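# Reading the Wrist: How the Tondura Planner Decides Where to Close

The software group at Erkix occupies the second floor of a former textile warehouse, one level above the machine shop that supplies its fixtures. Its principal product, a grasp planning package named Tondura, was released to outside laboratories in February. The package accepts images from a camera mounted at the wrist, estimates the position and outline of an object on a table, and issues a sequence of motion commands to the arm. It has been adopted chiefly by teams that handle laboratory and kitchen ware.

Po-yen Tsai leads the perception work. Before joining Erkix, Tsai spent several years writing inspection software for bearing manufacturers, where the lighting was fixed and every part arrived in the same position. The present work permits neither condition. An object may stand anywhere within reach, and the camera travels with the arm.

"Our first version treated each image as a separate question," Tsai said. "It would find the object, forget it, and find it again. When two answers disagreed, the arm hesitated."

The current version keeps a running estimate. Each new image adjusts what the planner already believes, and the size of the adjustment depends on how much the new image can be trusted. A view from far off is given weight for position and very little for shape. A view from close in is treated the opposite way, as the outline of the object may no longer fit within the image. 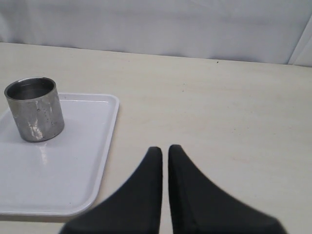
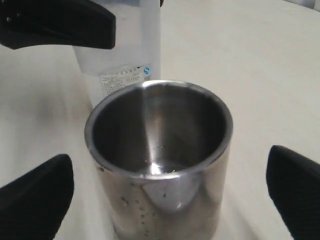

Metal has been the most demanding material for the estimator. A polished wall carries the colors of whatever stands near it, and an edge detector will report boundaries that belong to the reflection. In the closer of the two views, the steel darkens slightly on the side nearest one of the black fingers, and a large bright reflection lies across the lower part of the cup. An early release of Tondura would have offered both as candidate edges. The present release gives preference to the rim, whose oval shape can be fitted even when the wall below it is confusing. Once the rim has been fitted, its tilt and width provide the axis of the cup, and the planner can propose a closing position without consulting the wall at all.

The fitting routine was written by Ching-wen Kwok, who also maintains the simulator. It was tuned on 1,672 recorded approaches, of which 40 were set aside at the start and kept out of all tuning. Kwok reports that the held-out approaches have twice exposed faults that the larger set concealed. In one instance the routine had learned to favor ovals near the center of the image, a habit that served well until the object was placed to one side.

Transparent and frosted objects are managed by a separate module, Prokopenko, which remains under development. Its purpose at present is limited. When an object behind the target cannot be outlined with confidence, the module reserves a volume of space for it and instructs the planner to keep the fingers out. The reserved volume is generous, and users have complained that it rules out grasps that a person would consider safe. Tsai accepts the criticism and has scheduled a revision.

Control is handled by a third component, Amton, which converts the planned path into joint commands and may slow the arm when the estimate becomes uncertain. The two components exchange messages through a small interface of six calls. Kwok has resisted requests to enlarge it. Earlier arrangements allowed the planner to reach into the controller's internal settings, and a change in one program regularly caused failures in the other.

The group's next release will include a replay tool. An operator will be able to step through a stored approach, see the estimate at each moment, and compare it with the estimate produced by a newer version of the software. The archive already holds 800 approaches in the required format. The remainder must be converted, and Kwok expects that work to occupy much of the coming season.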